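The Quote from Firnura

Fiction

Print this page
E-mail this story

Oddur Vestergaard had the budget open on one side of his desk and the quote from Firnura on the other. The quote was for one picking arm, installed, with a year of service. The budget had no line for a picking arm.

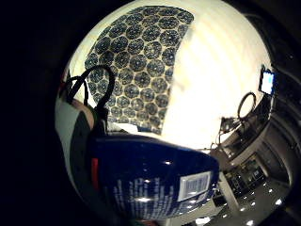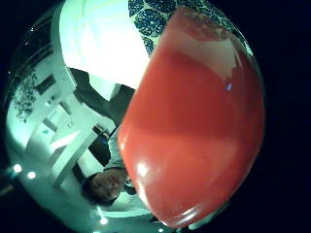
Reading time: 3 minutes

Travcombe was not a large company. It packed household goods for other people to sell, and it had packed them by hand for as long as Oddur had worked there. In September the owners had asked him to look into a machine. It was now Monday, March 28, 2022, and they wanted an answer by the end of the day.

He picked up the phone and called Purba in packing.

"How many different things went across the bench last week?" he asked.

"Different shapes or different products?"

"Shapes."

She put the phone down and he heard her talking to someone. Then she came back. "Thirteen. You want me to list them?"

"Are any of them round?"

"A lot of them are round. Round and shiny. Why?"

The quote had a paragraph about that on its second page. The arm was rated for boxes and for containers with a matte finish. Glossy and curved items were "subject to trial," and the trial was charged by the day. Oddur had circled the paragraph in pencil the first time he read it. He circled it again.

"It doesn't say it can't do them," he said. "It says we pay to find out."

"Pay how much?"

"Eight hundred a day."

Purba said nothing for a moment. "You know Brisulum bought one," she said.

He knew. Brisulum was across the road and had bought its arm the year before. Oddur had gone over to see it. The arm itself was fine. The manager there had shown him the rest of the invoice, which he kept in a separate folder: the fence, the new air line, the floor bolts, two grippers that did not suit the work and a third that did. The manager had not seemed angry. He had said they should have put the grippers in the first budget, and then he had offered Oddur coffee.

"If we got it," Purba said, "who would run it?"

"You would."

"Is there training in the quote?"

He looked. There was training on page four, for one person. He wrote a 2 in the margin beside it, for the second shift.

After he hung up he made a new sheet. He put the arm at the top and under it he put everything from the Brisulum folder that he could remember. He added the second training place and five days of trial. At the bottom he typed 1000 for things he had forgotten, looked at it, and left it in. The total was more than the owners had said they would spend — quite a bit more.

He could cut the trial days and bring the number down. The sheet would look better, and the question of the round things would turn up later under somebody else's heading. He moved the trial to the top instead, above the arm, and gave it its own line. Five days, their own stock, the worst shapes first. He wrote that the rest should wait for the result.

Then he called Purba back.

"Which one do people drop most?" he asked.

"The big red one," she said. "By a mile."

"Set one aside for me. Don't let it ship."

He sent the sheet upstairs at twenty past four and went down to packing to get it.

Print this page
E-mail this story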